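7/8/23

Job 781, Plilow blocks, yellow sort. Carried on from the July notes.

Started late. The blocks were still in the big crate under the bench with the offcuts, so the first bit of the morning went on getting them out and brushing the dust off. Archie Cowie had written YELLOW on the crate lid, which is mostly right. There is some other colour in there and some bare wood.

Set up on the white tabletop in the butterfly bay. The line drawings on the surface (birds, leaves, big open flowers) make small bare blocks a bit harder to pick out at a glance, but yellow on it is no trouble at all. Left the plant in the back left corner. I did think of shifting it to the window sill but there is enough room in front of it and it keeps the tub from being pushed into that corner.

The tub is the white rectangular one, placed near the back. Weighed empty on the kitchen scales first: 339 g. Wrote that on the sheet on the door as well, so we don't have to tip it out again to find out.

Order of work as agreed with Archie: long bars and other large pieces first where they come to hand, cubes after. The large ones decide how the rest will sit. If the cubes go in first they roll into the ends and a bar laid on top of them rocks every time the tub is moved. We had that with the Lenetville set and ended up packing it twice.
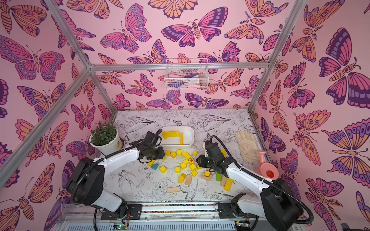 Bars can go in either way. Lying down is steadier but takes up more of the floor of the tub, and a bar stood up can go over if the tub is knocked. For carrying I would lay them all down. For sorting it doesn't matter much.

Cylinders: lay them or stand them at one end. Stood up they stay put. On the tabletop they are the only shape that really travels, so get them in early or put something beside them.

Yellow paint. Two batches in this set, I am fairly sure. The first came ready mixed from Hashmi and the second is the Trirko tin we opened when the first ran short. Side by side at the window I could tell them apart. Under the bench lamp I couldn't, and Archie couldn't at all. Agreed we will not sort by batch. If anyone at Plilow asks, the tins are on the top shelf with the lids labelled.

Wear is mostly at the corners of the small cubes. The flat faces have held up well. A couple of edges feel rough and want a light rub with fine paper before the second coat. I have not put these aside yet, only noted it. The marked cube with the red cross done by hand stays as it is and is not to be repainted. Archie wants it left as the reference for size when we cut replacements.

Other colours found in with the yellow: a dark teal triangular prism and a lime green cube. Both leave the yellow lot and go to mixed. The lime is close enough to yellow that it would slip through in a hurry, so look twice at anything that seems a bit sharp.

Arches. These pack badly. The best I have come up with is to put a cube in the curve and treat the two as one piece. It saves a little space and stops the arch tipping. Large flat blocks go against the side of the tub, long edge down, and the arch goes against those.

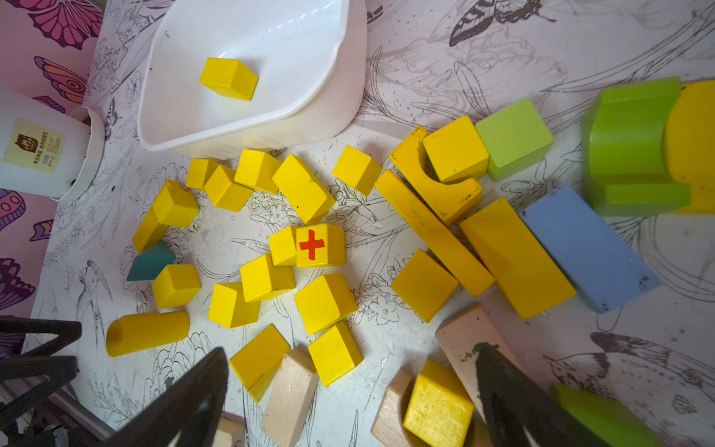

Do the unpainted blocks count as part of the yellow set?
They go with it for now, in a separate bag. They were cut to the yellow sizes and will be painted when the next tin is opened.

Stopped for tea, then went through the shapes list with Archie. He thinks the list should go by size and I would go by shape, as it is now. Left it as it is. The one change is that "brick" comes off the list, as it was being used for two different things. We will say "flat block" for the wide thin ones and "block" for the ordinary rectangular ones. Please use these on the labels too.

Weighed a full tub after the break, lid off: 1,756 g with the tub. That is comfortable to lift and I would not go heavier, as the rim bends when you pick it up by one end. Two lighter tubs are better than one that needs both hands and a knee.

Small white pebbles. They belong to the other tray and should be kept out of the block tubs. They don't harm the wood as such, but one caught between two painted faces will mark both. Pick up the blocks first, then sweep the pebbles together with the side of your hand. The soft brush only spreads them. 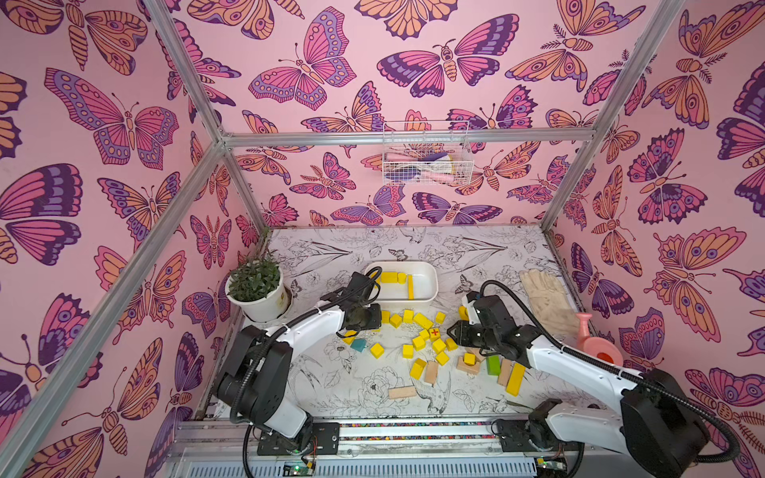
Workshop Notebook, Vol. 3, p. 70

Carried over from previous page. Blocks, continued.

Cubes are slow and there is no way round it. Work from the back of the heap towards you — going the other way you keep reaching over loose ones and knocking them. Don't stack them on the bars while sorting, they only slide off again.

Fine paper: one packet left, order more with the next lot. Bare blocks bagged when done, bag tied and kept beside the tub so it doesn't go back in the crate.

Still to do:
Rub down the rough edges.
Second coat on anything showing wood.
New lid label, using the agreed names.
Check the arch against the drawing, as the curve looks a touch wide to me.
Ask Archie where the spare tub went. It was on the lower shelf in July and I can't find it.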